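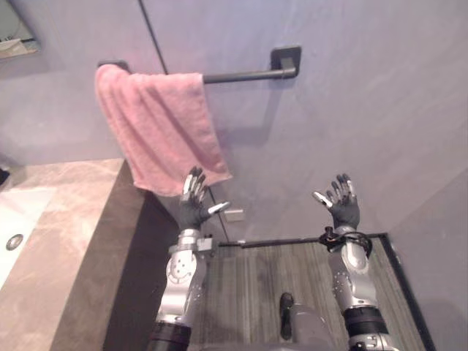
Riveck releases planner update for two-armed household robots

Riveck, the robot software company, released a new version of its motion planning package on Friday that changes how two-armed robots reach for towels, clothes and other soft items.

The update, called Horden, went out to existing customers on Fri 9 January. It replaces a planner that treated each arm as a separate problem and checked for collisions between them afterward. Horden plans both arms and all fingers together, and it keeps planning while the arms are moving.

Jasper Segers, who leads the planning team, said the old method worked well enough with boxes and bottles but wasted time on cloth. A folded towel on a bar has no fixed edge for the software to aim at, and the lower corner may be in a different place each time the robot looks. The old planner would pick a grasp point, start the reach, lose the point and go back to the beginning.

"We had arms stopping halfway up and starting over," Segers said. "Now the target can drift and the arm follows it."

According to Riveck, the new version updates its path every 14 milliseconds on the company's standard computer. The previous release took 27. The planner was tuned on 2,496 recorded reaches in bathrooms, kitchens and laundry rooms, and the company said it left out recordings with missing joint data.

Horden also changes how the software uses wrist cameras. Pictures taken during a fast swing are often too blurred to locate anything, and the earlier release fed them to the perception module anyway. The new one gives each picture a sharpness score. Low scores are passed over, and the planner relies on the head camera and joint readings until the wrist slows down.

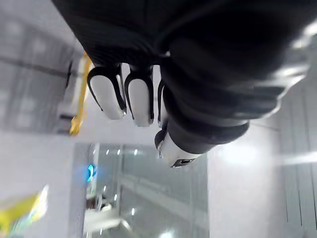 Borislav Kadrić was less sure about that part of the release. Writing on the customer forum on Friday afternoon, he said dropping blurred pictures had been his own team's approach for a year, and that it left the hand without a close view in the last part of a quick reach. He would prefer a setting that limits wrist speed near the target.

Riveck replied that such a limit exists but is turned off by default. It is listed in the configuration file under the approach settings and can be set for each arm. Stella Muli of the support team said the manual page for it was out of date and would be corrected.

The release includes a replay tool that shows the planned path and the measured path on the same timeline. It can load up to 2,000 reaches at once and sort them by how far the arm strayed from the plan. Log files from the previous version open without conversion, but older ones need to be exported again.

Customers who use the Cieślak hand driver should update it before installing Horden, the company said. The older driver reports finger positions in a different order, and the planner will refuse to start if it finds a mismatch.

A version for single-arm machines is planned for March.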